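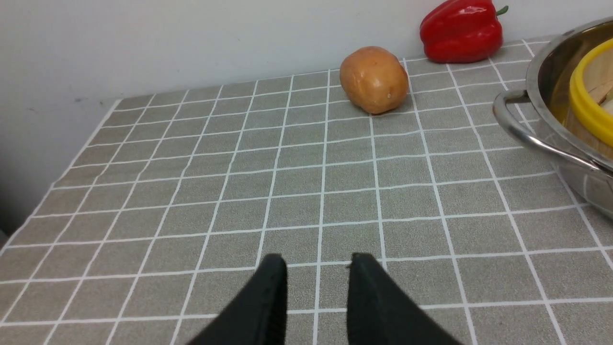 Fig. 9. Fingers open, grey-green tile pattern beneath.

Section 4: Setting up the Cleker swing sensor

This section covers fitting the sensor to a baseball bat, pairing it with the Korno app and getting a first set of readings. It assumes the battery is charged and the app is already on your phone. The leaflet in the box says the whole job takes two minutes. Allow longer than that.

4.1 Fitting the sensor

1. Wipe the knob of the bat with a dry cloth. Remove any old tape or sticker residue.
2. Choose the rubber sleeve that fits. The sleeves are marked Youth and Adult, but the marks are a poor guide, as knobs vary a good deal from one maker to the next. Try both.
3. Push the sensor into the sleeve with the arrow facing outwards.
4. Stretch the sleeve over the knob and work it down until it sits flat all the way round.
5. Take hold of the sensor and try to twist it. If it moves at all, take it off and begin again.

CAUTION: Check the sleeve for splits before every session. Do not swing a bat with a split sleeve, and do not repair one with tape.

Note: The leaflet claims the sensor "cannot be felt". Batters who set their bottom hand low on the knob will feel it. Some get used to it and some don't. It's worth finding out before you buy one for every player on the team.

4.2 Pairing

1. Turn on Bluetooth on the phone. Do not pair from the phone's own menu.
2. Open Korno and choose Add Sensor.
3. Hold the button on the sensor until the light turns blue.
4. When the name appears in the list, tap it.
5. Enter the bat length and weight as printed on the barrel. Don't accept the values the app fills in for you.

If the sensor doesn't appear, close the app fully and repeat from step 2. If several sensors are in use in the same dugout, pair them one at a time, well away from the others. The app says it can tell them apart. In our hands it mixed up two bats more than once, and the only sign was a slow hitter who had suddenly become a fast one.

4.3 Calibration

1. Lay the bat on level ground, clear of fences and metal benches.
2. Tap Calibrate and leave the bat alone until the phone buzzes.
3. Pick the bat up, take your stance and hold still until it buzzes again.
4. Take nine swings off a tee at your usual effort.

The app then shows a green tick. The tick means it has received the swings. It doesn't mean that the numbers are right, whatever the wording on the screen suggests. Look at the nine readings yourself. If one is far out of line with the rest, delete the set and repeat step 4.

Repeat the calibration whenever you change bats, and after any update to the app.

4.4 Reading the results

Bat speed is the most useful figure, and should be treated as a comparison with your own earlier swings on the same bat. A reading of 56 mph on this sensor can't be set against a reading from the Brumitz unit, or from a radar gun. They measure at different points in the swing.

Attack angle is less steady. Small changes from one day to the next are probably noise.

Power Score is worked out by the app from the other figures. The formula isn't published. We suggest leaving it switched off (Settings, Display, Power Score) until somebody can say what it measures.

Swing Age is a game. Younger players like it.

Note: Korno will offer a personal training plan after 700 swings. The plans we have seen for quite different hitters were very much alike — more tee work, more rest — and a coach who watches batting practice could have told you as much for nothing.

4.5 Storage and syncing

The sensor holds 2,000 swings. Once it is full, it writes over the oldest ones with no warning.

1. Open Korno with the sensor within arm's reach.
2. Tap Sync and keep the app on screen until the bar is full.
3. Check that the last swing in the list carries the right time.
4. Only then clear the sensor's memory.

CAUTION: Clearing can't be undone. The Nyanda online backup is sold as automatic, but it runs only when the phone is on wi-fi and charging — few ballparks offer either.

4.6 Before live batting

Remove the sensor before any league game unless your league has agreed to it in writing. The box says "approved for play" but doesn't say by whom.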